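The Small Things on the Table

By Begoñe Cantero

In my home there is a drawer which we do not open in front of guests. Inside there are tubes, batteries, plastic bags, keys of doors that we do not have anymore. For many years I believed that the problem was my character. Now I believe that the problem is the drawer.

A drawer hides the things, and what is hidden we buy again. Last April I found 2 tubes of the same hand cream, both started, under an instruction booklet for a radio. My sister recommended me a closed cabinet from Brilar, very elegant, with a price of 304 dollars. I said no. It would be only a bigger drawer.

My opinion is that small things must live in open baskets, and that the baskets must have different colors. The color is faster than a label. My mother, who is 80, does not look for her glasses to read "medicine"; she puts her hand in the red one.

Some friends tell me that colored plastic is ugly in a living room. Maybe it is. But I prefer an ugly basket that everyone uses.

I also defend to begin with the table, with the baskets in a row at the back and the small things in front, wrappers included.

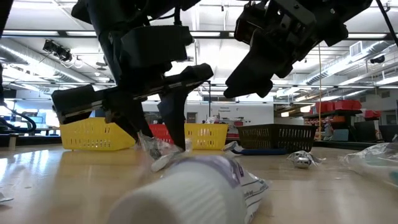
What to do with the wrappers

They go to the trash first, before any decision about the rest. I was keeping them "just in case" and the case did not arrive.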